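Workshop notebook, Stavau incense and resin room
Mar 12, 2019
Entry by Dougal Yule, read over by Pirjo Juntunen

Purpose: settle the binder ratio for the sandalwood cone before the June order, and find out why the last Cleneo blend goes out halfway down. Stock drawers relabeled first. Old labels had the gum and the charcoal fines under the same code.
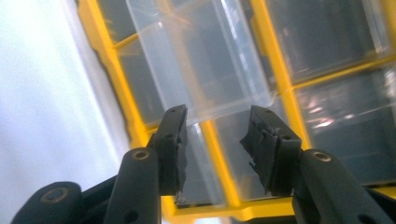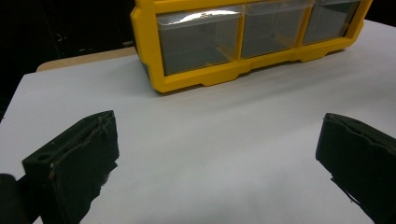
Clear drawers in the yellow frame.

Notebook 4, p. 132

Base mix, all batches: sandalwood powder, makko, benzoin ground to pass the fine sieve, water by spray. Dry weight per batch 740 g. Benzoin goes in last. If it goes in before the water it balls up and the cones show pale specks.

Batch A. Makko at 10 percent of dry weight. Cones crumble at the tip when pulled from the mold. Lit easily, went out near the middle on most of the test tray. Ash short and gray, falls off in flakes.

Batch B. Makko at 15 percent. Tips hold. Burns to the base but leaves a dark core where it meets the dish. Scent acceptable, a little sharp at the start.

Batch C. Makko at 20 percent, benzoin cut by a third. Burns all the way down. Smells more of makko than sandalwood. Pirjo says a customer would notice and I agree.

Batch D. As B, but pressed with less force and dried two days longer. Best of the set. No dark core on the ceramic dish, slight core on the brass one. The brass pulls heat out of the base, so every comparison from here on uses ceramic.

Drying. Rack at room temperature, door closed, fan off. The fan warped the sticks last time and I see no point in trying it again with cones. Weighed each tray morning and evening until two readings matched. A and B matched on day five, C on day six. D was left to day seven as planned.

Cleneo blend. Checked the retained sample against the recipe card. The card calls for makko at 15 percent, but the resin share is nearly double what we use in sandalwood. Resin melts ahead of the ember and seals the powder – that would account for the cones going out. Next trial: same card, resin halved, remainder made up with cedar. Keep the name on the shelf tag for now.

Rees sage bundles. Not part of this work, but noted while I was at the rack: string on the older lot is synthetic and must be replaced with cotton before any are sold for burning. 80 to rewrap. Put aside in the tall bin with a red tag.

Stock after today. Finished cones, all types: 1,032. Test cones are not in that figure. Makko is low, enough for one more full batch at 15 percent and nothing beyond. Benzoin fine. Charcoal disks to be reordered from Uter, the quick-light kind only if they can supply the small size.

Note from P.J.: the class handout still says to light the cone and blow it out at once. Should read: let the tip flame until it glows, then blow out. Please fix before the next beginners' evening.

To do
– Repeat D twice, same press setting, ceramic dish
– Cleneo with resin halved
– Order makko
– Write press setting on the mold box – currently only in my head
– Scale reads 2 g high with the steel pan, use the plastic one until it is checked

D.Y.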